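How to wash a wool sweater without ending up with a sweater for a doll: a thread, by someone who has dressed several dolls.

1/ This will be long. Wool season is ending where I live, which means the pile on the chair has to be dealt with before the moths deal with it.

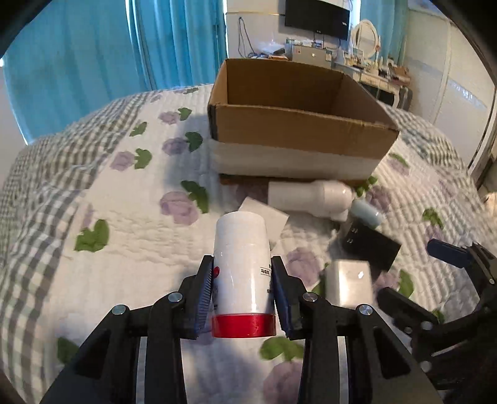
2/ Do you have to wash a wool sweater every time you wear it?

Wool goes a long while between washes if you air it overnight. Wear it, hang it over a chair back by an open window, fold it away in the morning. Mine get a real wash when they smell like a person or when soup happens.

3/ Soup happens to me more than it should at my age.

4/ First, read the tag. I know. Everyone says read the tag and then cuts the tag out because it itches. If yours is gone, assume hand wash and assume cold. If yours is there and says dry clean only, this thread can't help you, except to say I've ignored that tag twice and got away with it once.

5/ The once-I-didn't was a lined cardigan from Feltgate. The outside shrank. The lining stayed the size it was born. I looked like a badly upholstered footstool. Anything with a lining, shoulder pads or glued-on trim goes to the cleaner now.

6/ What shrinks wool, as far as I've been able to work out from ruining it: rubbing and sudden changes in temperature. The fibers grab on to each other and don't let go. Hot water by itself is bad. Hot water plus a spin cycle plus a pair of jeans in there for company is how you make felt.

7/ So, the sink. Clean it first. If you scrubbed the sink with bleach, rinse it a lot more than you think it needs. Bleach eats wool. I have a pair of gloves with the fingertips missing that used to be gloves with fingertips.

8/ Fill it with cool water, enough to cover the sweater. Put the soap in the water and swish it BEFORE the sweater goes in. Soap poured straight onto the wool takes ages to rinse out of that one spot, and you'll be standing there with your back hurting, thinking about your choices.

9/ Which soap: a wool wash, or a mild shampoo. It's hair. You're washing hair. Skip regular laundry detergent, a lot of them have enzymes meant to break down protein stains, and your sweater is a protein stain with sleeves.

10/ How much: a small squirt. If it looks like a bubble bath you've used too much and you'll be rinsing until Thursday.

11/ Turn the sweater inside out. Push it under until it stops floating. Then leave it alone for a bit. Go drink something. The soaking does the work and you get to feel busy.

12/ After that, squeeze. Press it down, let it up, press it down. No rubbing the fabric on itself, no twisting, no going at the cuffs with a nailbrush. I say this as a person who has gone at the cuffs with a nailbrush.

13/ If there's a stain, deal with it before the soak. A dab of the wool wash on a damp cloth, pressed on, lifted, pressed again from the outside edge in. Tomato wants a couple of tries. Red wine I usually lose to.

14/ Someone in my replies asked about lanolin and yes, it's fine, and no, you don't need it for a store-bought sweater. It's nice on fisherman-type things that are supposed to shrug off drizzle. On a thin merino it makes you smell faintly of barn.

15/ Rinse. Drain the sink with the sweater pushed to one side, then fill it again with water as close to the same temperature as you can manage. Don't hold the sweater under the running tap. The weight of the water drags on it and the stream does the rubbing you've been so careful not to do.

16/ Repeat till the water's clear. Two rinses does it for most of mine. A few wool washes are sold as no-rinse. I rinse them anyway. I was raised a certain way.

17/ Color in the water: a little is normal with dark reds and navy. A lot means wash it alone forever. I own a green one that has been bleeding since I bought it and is somehow still green.

18/ LIFTING IT OUT. This is where sweaters die. Wet wool is heavy and stretchy and if you pick it up by the shoulders you now own a dress. Scoop it from underneath with both hands, like a sleeping cat that you don't want to wake up.

19/ Press it against the side of the sink to get some water out. Press. Put the wringing hands away.

20/ Next, a towel. A big one, and pick one that doesn't shed, or you'll be wearing the towel too. Lay the sweater flat on it, roll the whole thing up like a jelly roll, and kneel on it. Walk your knees along. This is the only fun part, so take your time.

21/ Unroll. If the towel's soaked, do it again with a dry one. The more water you get out now, the less time it spends lying around the house smelling like a wet dog that reads poetry.

22/ Now lay it out flat on another dry towel and put it back in shape. If you were organized you measured it before it got wet, across the chest and down one sleeve. I am not organized. I use a second sweater that fits and eyeball it.

23/ Pat the sleeves straight. Line up the ribbing at the bottom and nudge it together, it likes to flare. Close any buttons. Fix the collar while it's damp, because however it dries is how it's going to be for months.

24/ Drying racks: I bought a mesh one from Ulotden that hangs over the tub and I like it a lot more than I wanted to. Air gets at both sides. Before that I used the top of a bookcase and a towel I changed when I remembered, and those sweaters are fine too.

25/ Keep it off the radiator. Keep it out of full sun. Keep it away from whatever in your house sheds. A fan across the room speeds things up. A hair dryer makes you late for work and does very little.

26/ Flip it once the top feels dry. Thick ones take me a couple of days, longer if it's raining. It's done when the armpits and the ribbing are dry, those go last. Fold it too early and it'll tell you about it when you open the drawer.

27/ OK, machines. I can hear you. If the tag says machine wash, or says superwash, then cold, the wool or delicate setting, inside a mesh bag, lowest spin you have. My old washer's wool setting was excellent. My current one's sounds like it's trying to get out of the building, so I use the sink.

28/ Never the dryer. I know there's a rack you can put in some dryers. I know your aunt does it. Never the dryer.

29/ Did you shrink one already? Welcome. Soak it in cool water with a good slug of hair conditioner for half an hour, press the water out, and stretch it gently on a towel a bit at a time, body first and then sleeves. Pin it if you have rust-proof pins. Sometimes you get most of a size back. If it's gone thick and you can't see the stitches any more, it's felt. Cut it up for potholders and say nothing.

30/ Pilling. Those little balls under the arms are short fibers working loose, and cheap and expensive sweaters both do it. Use a comb or one of the battery shavers on a flat, dry sweater. I have a Jener one. Keep the fabric flat and go slowly. I once went over a fold with it and now there's a hole exactly where people look when they're talking to me.

31/ Don't pull pills off with your fingers while watching TV. I'm doing it right now, so this is more of a hope than a rule.

32/ Storage. Put them away clean. Moths want sweat, skin and dinner, and a sweater you wore "only a few times" has all of them. Folded, never on hangers. Something with a lid that closes. Cedar smells lovely and I wouldn't bet a good sweater on it by itself.

33/ If you find holes, bag the thing and freeze it for a few days, then wash it, then vacuum the drawer and the corners and under the chair with the pile on it. Yes, under there. I was also surprised.

Adding this because it came up: cashmere is the same routine, only gentler and quicker. Alpaca too, but it stretches if you look at it, so support it like it owes you money.

And for the person asking about the Thakur blanket: same steps in the bathtub, and get somebody to help you lift. I did one alone and had to sit down on the edge of the tub afterward for a while with my socks wet.

Muting this now, there's a gray crewneck in the sink and it's been soaking since tweet 11.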